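[bench-l] Re: table covering and layout for the snack counter setup

Thursday, 4:40 pm

> We are about to re-cover the two counters in the back room and I would
> like to settle the surface before anyone orders stock. The present
> one shows every crumb. Also, is there any agreed layout for the food
> items? Each shift seems to put the bottle rack somewhere else, and the
> clear stands get knocked because they can't be seen against a light
> top. Gelleck quoted us for a white gloss sheet. Any objection?

One objection, to the gloss. We had a white gloss top on the Tanner counter until September and took it off again. Clear wrappers on white gloss are hard to pick out under overhead lights, and the acrylic stands are worse. The edge of a step and its reflection look the same from a standing position.

What we use now is a plain matte covering in a brown-gray shade, no pattern, laid in one piece. Hetance sells it by the roll in two widths, 700 mm and a wider one that we didn't need. Lay it with an overhang of 100 mm on all sides, let it rest overnight, then trim. If you trim on the day you unroll it, it pulls back and leaves a gap at the front.
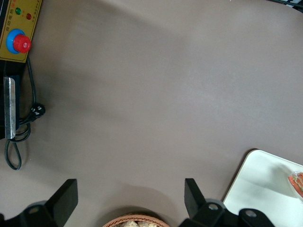 Cleaning is a damp cloth and no spray. The spray from the Lidasden supply cupboard leaves a film that looks like a stain once it dries, and it takes three or four wipes to get off. Sticky residue from labels comes up with warm water if it is left on for a minute.

On layout, there is no agreed one that I know of. Ours has settled into the following.

Bottles go at the back, center, in the two-tier clear rack, three up and three down. The rack is heavy when full and should be loaded in place, lower tier first. Unload in the reverse order.

Breads go in a round wicker basket next to the rack. Keep them individually wrapped and don't pile them above the rim by more than one layer or they slide off the side facing the room. A second basket takes anything in foil. Snack bars go in the rimmed tray.

Yogurt cups go on the stepped acrylic stand. The steps on ours are 125 mm deep, enough for a cup with clearance behind it. Long cookie boxes don't fit the steps well except lengthwise. We set the stand at an angle, with the low step toward the person serving. Set square to the counter edge, it hides the labels on the back row.

The middle is kept for the serving tray. This is the one rule I would insist on. Whatever is being put together for one person goes on the tray, and everything else stays off it. We allow 300 mm of clear counter in front of the tray so that it can be drawn forward and lifted with both hands.

Sandwiches are the item I have no good answer for. The triangular packs don't stack, they tip over on the stand, and in a basket the corners catch the wrappers of whatever is next to them. We put them out one at a time on the left side and top up from the crate under the counter, which works at low volume only.

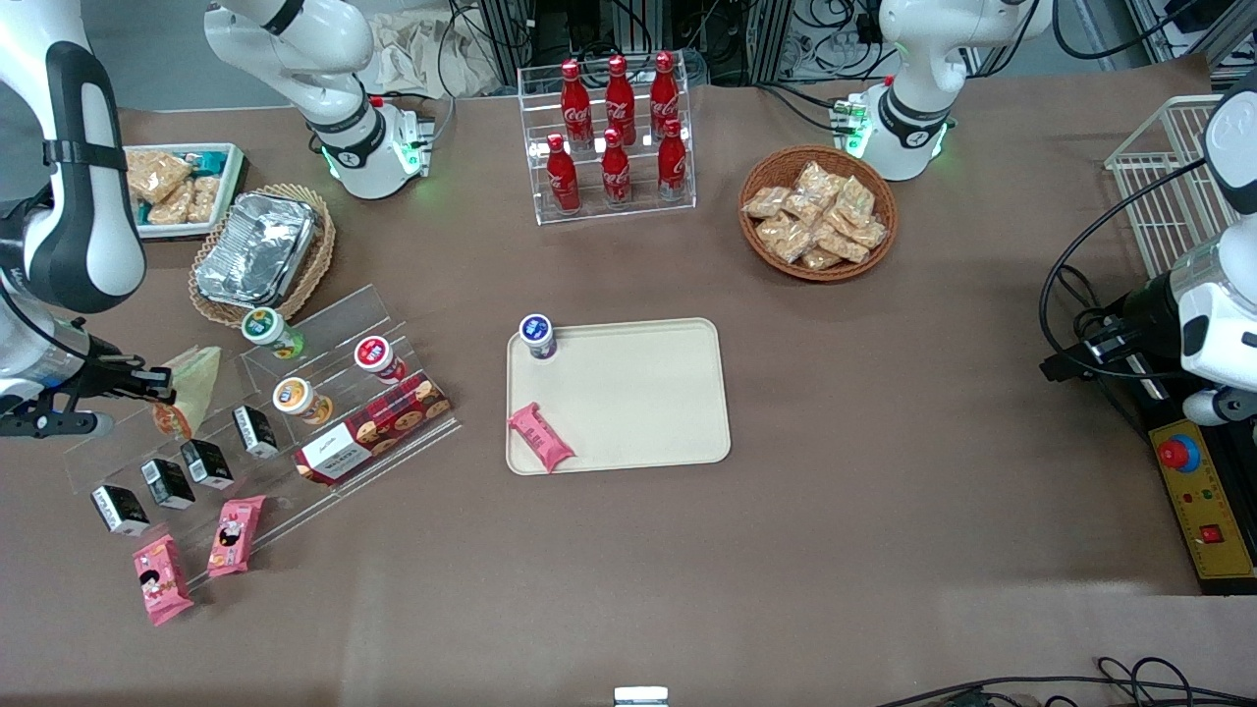 Off-list reply, forwarded with permission: the Lidasden counter stands its sandwich packs on the long edge in a file sorter, the kind with upright dividers, and has had no tipping. The dividers need to be a bit wider than the pack, otherwise the wrapper creases and the date label becomes unreadable. The same reply asks whether the matte covering lifts at the corners in summer.

Ours hasn't, but the counter is away from the window. If yours gets direct sun I would put double-sided tape under the two front corners and leave the back ones free.

I have an offcut about as long as the small counter if you want to try the shade under your lights before ordering. It can go over with the Tanner delivery on Monday morning. Please measure the depth of both counters first, including the lip, and send me the figures in millimeters.

--
bench-l: counters, fittings and stock
To change your delivery settings, reply with SETTINGS in the subject line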